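White Things on a White Table
Report for the Brirkia workspace unit, term two
Submitted 11 May 2024

1. What the project was

We were asked to find something in a shared workroom that annoys people and make it annoy them less, on a budget that would not cover lunch. Our group picked the worktable. It is a plain wooden table with a white board laid on top, and it looks very clean right up to the moment you put something down and can't find it. The power bar is white, and so are plenty of the small things that end up beside it. Whoever chose the colour scheme had a vision and we were living in it.
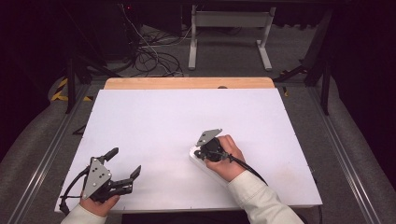
The board on its table, with cables on the carpet beyond.
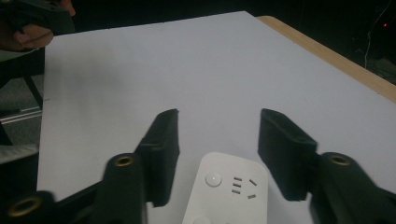
Uthai Khamphan thought we had picked the wrong problem, and wrote in the margin of our proposal that a power bar has no business on a worktable in the first place: "Put it underneath and you don't have to find it." This was annoying, mainly for being fair. We had already written four paragraphs on coloured tape. We kept the tape and added the underside of the table as a second option, then tested both.

2. What we knew going in

We left a sheet of paper in the room for 10 days in January and asked people to write down anything about the table that slowed them down. Some of what came back concerned the heating. One entry was a drawing of a duck. The useful complaints fell into two heaps. People lost small white parts against the board, and people did not know where the power bar was until they had put a notebook on it, usually on the button.

There was a quieter complaint about cables. A cable that comes up over the edge of a table takes up more room than you would think, because everybody works around it and leaves a polite gap. The ones on the floor get no such respect. Black and white cables in one tangle are at least easy to tell apart by colour, which is more than can be said for the tabletop.

3. Option A: tape

We ran a border of dark blue tape around a rectangle at the back of the board and declared it the home of the power bar. A second rectangle, smaller, was for loose parts. The tape was Wannasri brand, chosen because it was in the drawer.

It worked very well for the first 6 days. The bar went back in its rectangle and people seemed pleased to be told where to put it. Then the small rectangle acquired a mug, and after the mug there was no holding anyone back. By the end of the trial the parts were beside the rectangle and the rectangle was a coaster. The tape also picked up fluff along its edges, so the one coloured thing on the table became the dirty thing on the table.

4. Option B: underneath

For the second trial we moved the bar to the underside of the table in a Dollonano tray, a wire basket that clamps on without screws. Drilling was not allowed. We asked twice.

The top was much better. People spread out, and the polite gap closed up. The trouble was the button. Reaching under a table to press a switch you can't see is a small indignity, and after two rounds of it most people left the bar switched on all the time. We had solved the notebook problem and swapped it for a power bill. Longer cords were also needed for two of the lamps, and those went, naturally, on the carpet.

5. What we settled on

The final version is a bit of each. The bar sits in the tray, but the tray is clamped at the front corner where a hand can find the button by feel. On top there is no tape. We put down a grey felt mat for small parts instead, 200 mm deep, cut from an offcut. A white part shows up on it straight away. Nobody has put a mug on it so far, possibly because felt feels like something you would get in trouble for.

We asked the 12 people who had used the table through both trials which they would keep. Most said the mat. A couple said the tray. One asked what had happened to the tape, with what looked like real grief.

6. Things we would do differently

Photograph the table before changing it from the same spot each time. 

Wipe the board first. It has smudges and a few dark specks near the corners, and one of us spent some time trying to pick up a speck that belonged to the table.

Do the floor. We left the carpet out of the project on purpose, as it was getting late in the term, and every improvement we made up top ended in another cord down there. The next group is welcome to it. The leftover tape is in the drawer.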